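Customers asking for a palm oil statement – how much do small firms need to publish?

Penine_Soapworks
We make bar soap and sell to 40 independent shops. Two of them now want a written sourcing policy from us before they reorder, and one mentioned that its own customers had been complaining online. We have supplier invoices but nothing written down as a policy. Is one page on the website enough, or do they expect a full report? There are only a few of us and no marketing person.

netonetti
One page is fine at your size. We supply 211 stores and ours is still under two pages. Say what you buy, who certifies it, and which ingredients you can't trace yet. Put the month on it (ours says September) so buyers can see when it was last checked. Don't promise a target you haven't costed – a buyer will ask for it again next year.

Send it to the shops directly as well. Ours never looked at the website until we emailed them the link.
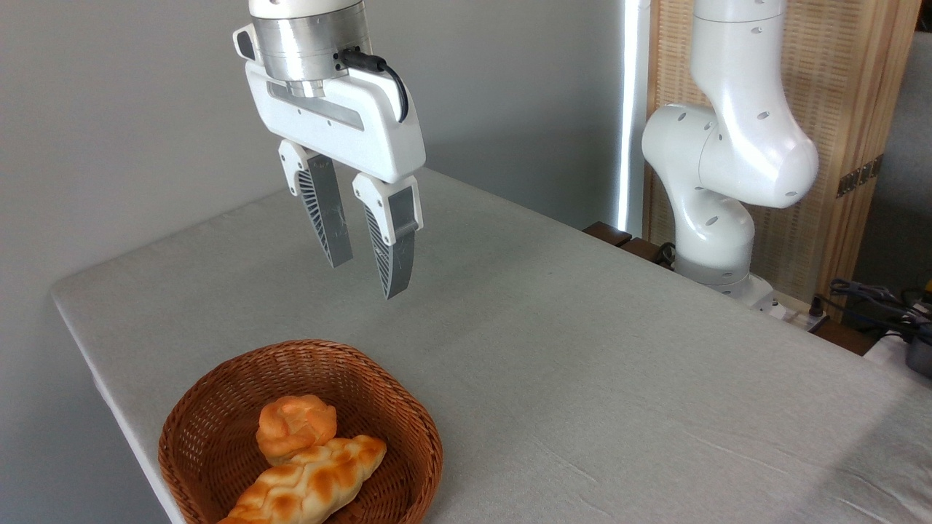 Gripper and second arm at the bench

Kirketti
Ask the shops first. They may have a form.

Zheng
I'd disagree slightly with the one-page advice. The page is fine for the public, but keep a folder behind it with certificates, supplier emails and dates. We got a call on a Saturday from a shop owner who had been tagged in some 40 posts about our packaging, and she wanted proof, not wording. It took us until the evening to find the right certificate, and it had expired. Check the expiry dates on yours before you publish anything.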